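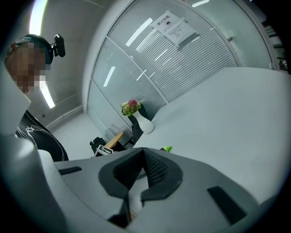 Grey housing, dark grey pads

2 min read

Wall ties in a 1930s semi, how many is too many?

norbert_b
March 4, 2023
Survey came back on the house in Lisia Road. Outer leaf has a slight bulge at first floor level and the surveyor wants the wall ties looked at. One firm quoted for replacing the lot. Has anyone had this done, and did you get a second inspection first?

carmela.m
Yes, and get the second inspection. Ours was done with a borescope through the mortar joints. Only the gable needed new ties, the front was fine. Took 2 days with the tower up.

Kettler_L
I'd disagree a bit. If the ties are original and the mortar is black ash, they will all go in the end. Doing one wall now means paying for scaffolding again later.

norbert_b
Mortar is dark grey at the back, lighter at the front. No idea if that means ash.

Kettler_L
It might. Scrape some out and ask for it to be tested.

carmela.m
Later could be 20 years though. The firm that sells the ties will always say do the lot. Pay someone independent.

CormacMT
Also check the lintels. A bulge over a window is often the lintel and has nothing to do with ties. Ours cost almost 1000 to put right, including making good inside. Look for stepped cracks at the corners of the opening.

norbert_b
There is a stepped crack over the landing window, 7 courses high. I'll ring an engineer before I sign anything.

Kettler_L
Fair enough. I'd still do all four sides if the test is bad.

Comments

Sieglinde W.: Ask whether the old ties get isolated or left in. If they rust they carry on lifting the joints.

vultari8: Same bulge here, same age of house. Did the engineer come out in the end?

Contact | © Kakance Home Forum | Back to top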